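Skelico V-Pad Replacement Kit for Undero Hand-Held Grippers

Part no. 3283
In stock at Skunside
Fits: Undero hand-held gripper, all grey-bodied units
Supplied: one black rubber V-pad, bonding strip, fitting sheet

Safety notice, July 10, 2018

Pads from the first Marsden batch can peel away from their backing under a sideways load. The pad stays in place while the grip is closed and lets go as it opens, so the item drops late and to one side. We have had reports of a dropped glass jar and a cut hand. If your pad has no batch letter on the back, stop using the tool and order this kit. Replacement is free of charge for affected units.

How to check

Close the gripper on a folded cloth and twist it gently. Open it and look along the lower edge of the pad. Any gap between rubber and backing means the bond has failed. Do not glue it back — household adhesives harden the rubber and the grip gets worse.

What has changed

The new pad keeps the same V shape and textured face. The bond is now rated to 440 newtons, up from 300, and the backing has a lip that stops the pad sliding out sideways. Allow 10 minutes for fitting. The marker plate does not need to come off, but check that it is still firmly seated before you start recording again.
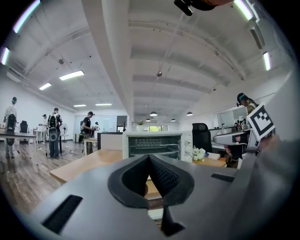 Oven doors, drawer fronts and anything else with a bar handle put the most sideways load on the pad, so start with light items after fitting and leave handles until the bond has set overnight. Keep your free hand clear of the pad when it opens.

Returns and questions: Nilton Escobar, Skunside parts desk. Please send the old pad back in the same packet — we are still looking at how the first batch failed.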